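**Grellix Brushed Cotton Throw, Brown**

Part of the Moriarty bedding range. Sold singly. Also comes in lavender and white.

The Grellix throw is a plain-weave cotton throw, brushed on one side, with a turned and double-stitched hem. It is cut wide enough to cover a queen bed across the top, or a two-seat sofa including the arms. The brown is a mid-tone that hides tea and dog hair better than the white does. We dye in small lots, so if you need several to match, order them together.

### Details

- Fabric: 100% cotton, brushed face, smooth reverse
- Width: 200 cm
- Hem: 2 cm, double stitched
- Colours: brown, lavender, white
- Item code: Moriarty 91

### Fabric and feel

The brushed side is soft from the first use and loses a little fluff in the early washes. The smooth side is cooler and is the one most people put against the skin in summer. There is no filling and no backing. For winter it works as a middle layer between the sheet and the doona.

The throw has no labels sewn into the face. The care tag sits inside one corner of the hem and can be unpicked without opening the seam.

### Washing

Wash the brown on its own the first time, in cold water. After that it can go in with other dark colours. The lavender and white can be washed together once the lavender has been through a cold cycle alone. Use a normal liquid detergent and skip the fabric softener, which flattens the brushed face.

Line dry in the shade. A low tumble is fine, but take it out while the hems are still slightly damp and pull them straight by hand. Iron on the smooth side only, at a medium setting. Don't bleach any of the colours, including the white.

Allow for up to 5 per cent shrinkage over the first few washes. The width given above is before washing.

### Folding and storage

Lay the throw out on a bed or a clean table with the brushed side down. Smooth it from the centre, fold it in half lengthways twice, then fold from each end to the middle. Folded this way it fits a standard linen cupboard shelf. If you are putting it away for the season, wash it first and make sure the hems are fully dry. A Cleltberg storage bag will hold two throws and is sold separately.

### Orders and returns

Orders placed before noon on Friday are packed the same day. Unwashed throws can be returned to our Plernari warehouse for a refund or a change of colour. Faults in the stitching are covered whether or not the throw has been washed; send us a photo of the hem and keep the care tag.

Fabric swatches are free and include all the colours. For swatches, trade orders or questions about dye lots, contact Maeve Fitzgerald in customer service.
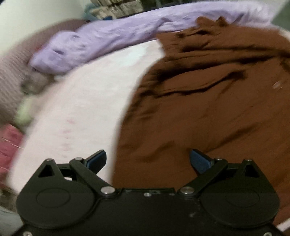

Trade customers should include their account name with any swatch request, and say which colours they want set aside from the same dye lot. We hold matched lots until the end of March.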